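Home | Galleries | Stores | Workshop | About | Contact

Share 15 Comments 3

The Shopping Round for the Flandside Repair Corner

March 25, 2019

Two times in the year we make a big shopping round for the repair corner in Flandside. The first one is always after January, when the winter boxes are empty and the new budget is given to us. This gallery is from the round we made now. I put only a short text by each stop, as many readers asked to see less of my writing and more of the stores.

For those who are new on this page: the repair corner is a room behind the library where people bring small things that do not work any more. Lamps, radios, chargers, toys with a battery door that does not close. We do not sell anything. But we need stock, and the stock must come from somewhere. Some of it we order, but I still prefer to go to a store and hold the box in my hand before I pay for it.

The list this time had 381 lines. It was typed from the notes that people leave in the blue folder, so some lines are there twice with different spelling. I ask again, very kindly, please write in capital letters.

Stop one: the yard at Fumard

We began at Fumard, the store for used metal and wood at the old railway side. I have no good picture from inside, the light is very weak there. We bought two drawers with small compartments and a length of shelf rail. The drawers smell of oil, but they run well. If you visit, go in the morning, and bring your own bags and string. They do not give any.

Stop two: the cart at Rukix

Rukix is the big store on the ring road, and we spend the most hours there. It has tall metal shelves on long aisles, and yellow price labels on the shelf edges which you can read without glasses. I like a store where the price is clear. We go aisle by aisle and do not turn back, or the list becomes a mess.

I also want to say one word for the carts at Rukix. They are wire carts with orange handles, strong and easy to steer. In many stores I must fight with the cart at every corner. With these I can push and read the list at the same time, but my family says I should not.
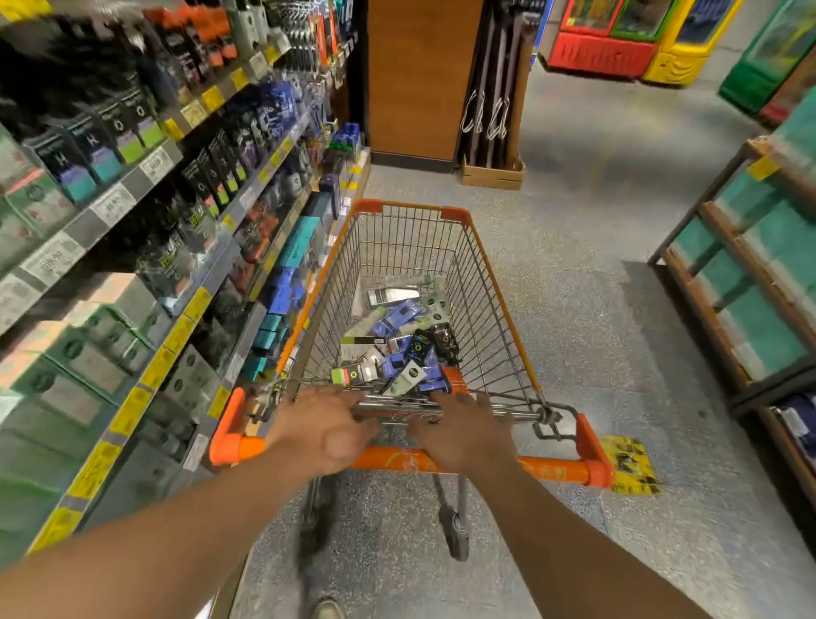
Stop three: the counter at Jibrin

After Rukix we drove to Jibrin, the small electrical shop near the bus station. It is the opposite kind of store. You stand at the counter, you say what you need, and it is brought to you from the back in a paper bag. We took fuses, switches for table lamps, and the thin solder that is never at the big store. The counter has a glass top with old business cards under it, and I read all of them every time I wait.

At Jibrin we also asked about the cloth cable for the old reading lamps. They had it in brown and in cream. We chose brown, it shows less dust. The cream one is nicer, I know, and I expect to get a letter about it.

Back in the room: about the boxes

I return for a moment to the cart from Rukix. Most of what lay in it was flat boxes, in blue, white, black and green, one over the other in no order. Flat boxes are a good thing for us, as our shelves in Flandside are not deep. A tall box must lie on its side, and then the label looks at the ceiling, and next month somebody buys the same item again.

One black box has a device like a camera printed on it, and another one has a green round logo. I write this for those who will look for them on the shelf. Please look at the front of the box first, before you open it. An opened box is difficult to take back to the store.

In the same aisle the black boxes with the white H stood in rows on the second shelf, with purple, green and teal bands. I find this a very practical way to pack a product. You learn the color once and then your hand goes there alone. We try to copy this in our room with colored tape. At the moment we have blue for cables, green for small tools, and white for everything which has no home yet. The white group is the largest.

How we unpack

We unpack on the long table, one store after the other. The bags from Jibrin come first, because the small parts get lost so easily. Then the boxes. The Fumard drawers are last and must be cleaned on the outside stairs, not in the sink of the library. This was agreed last year and I only repeat it.

Every box gets a number with pencil on the short side. We do not use marker any more, it goes through the thin cardboard and makes the printed text hard to read. Our numbers started at 1 in the first year of the room, and the last one I wrote this time was 2070. It is a strange feeling to see this number in my own handwriting.

The receipts go in the brown envelope, in the order of the stops. If you buy something for the room by yourself, put the receipt in the same envelope and write on the back what it is for. A receipt that says only "item" does not help me in December.

For the next round

Some notes for myself and for who will come with me. Take a second pen. Print the list in larger letters. Eat before Rukix, the small café there closes early. Measure the shelf by the window, I guessed the depth again and I was wrong by a finger. And ask at Jibrin for the small plugs, they were out of them and promised a new delivery.

The drawers from Fumard are already in their place, under the window, left of the vise. The fuses are in the top one. If you want to see how the room looks now, come in during the opening hours, the door is beside the returns box of the library.

Older galleries: The New Workbench | Lamp Day | Sorting the Screws

Get our letter from the repair corner once a month. Enter your e-mail to subscribe.

This site uses cookies. By reading further you accept them.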